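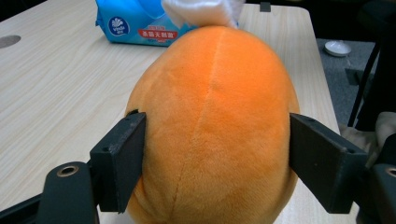
Plush construction: seams, pile and fill
Speaker notes, T. Weerakoon
Stirkham soft goods evening, 11 May 2004

Slide 1. Title
Give name and job. Tharushi Weerakoon, pattern room, Grultico. Keep this under a minute. Handouts are on the side table, pattern sheets come later. Say that questions are fine at any point except during the seam section, which goes wrong if interrupted.

Slide 2. Scope
Rounded toys only. No jointed animals, no doll bodies, no electronics. The orange one with the white tuft is the type: egg-like body, short fuzzy pile, one vertical seam down the front. Everything tonight can be worked out from that shape.

Slide 3. Getting a curve out of flat cloth
Flat fabric bends in one direction without trouble. To bend it in two you need a seam, a dart or stretch. Most rounded toys use a combination.
Draw the gore diagram on the board. Two panels give a lens. Four give something close to an egg. Six is rounder but costs more sewing time, and the points all meet at the top.
Pause on the points. This is where beginners get a pucker.

Slide 4. The center front seam
A seam down the middle shows as a faint crease, with the pile dipping on both sides. On a long pile it disappears. On a short pile it stays visible, and the front reads as a left half and a right half. Some buyers object. Moving it to the side panels means a wider front piece and a flatter face.
Stitch length: 2 mm on short pile. Longer than that and the seam grins when the toy is squeezed.
Pick the trapped pile out with a blunt needle before stuffing. Demonstrate on sample A. Do not demonstrate on sample B, the thread is already cut.

Slide 5. Pile direction
Nap runs down, top to bottom, on both halves. Cut one panel upside down and the two sides take the light differently. In a bright orange this is obvious from across a room. A strong color looks lighter on the upper surface and deeper low down in any case, so check for mismatched nap with the panels laid flat.
Pass around the two Björklund swatches. Same dye lot, opposite nap. Ask which is which.

Slide 6. The tuft
White on orange. Three points:
The tuft covers the place where the panel tips meet, so a small pucker there can be left alone.
Sew it through the seam allowance from the inside. Surface stitching will not hold against pulling.
White pile next to a saturated color picks up dye in the wash. Test a scrap first. We lost a batch in August to this.

Slide 7. Fill
Show the press test. Push in from both sides with flat surfaces and look at how far the fabric dents. A slight dent is normal. If the seam opens before the fabric dents, it is overfilled. If the two sides nearly meet, underfilled.
Use flat pads. Fingertips find lumps but give no useful idea of overall firmness.
Our bench cycle is 3000 presses, then inspect the seam and the top closure. The Anura pattern failed at the closure on the first run and passed after we added a second row of stitching.
Fill in small handfuls, bottom first, then the sides. The center goes last. Rotate after each handful.

Slide 8. Closing
Ladder stitch, doubled thread, knot buried. Leave the opening in the lower back, on a straight part of the seam. An opening on the curve will never close flat.

Slide 9. Cleaning
Surface wipe only for most fills. Damp tissue sheds on short pile, so use a cloth. Brush with the nap when dry.

Handout check
36 pattern sheets. One per person, extras to the Stirkham desk. Sheet shows the four-panel version at full size, seam allowance included. Point this out, people add it twice.

If time is short, skip slide 9 and the swatches.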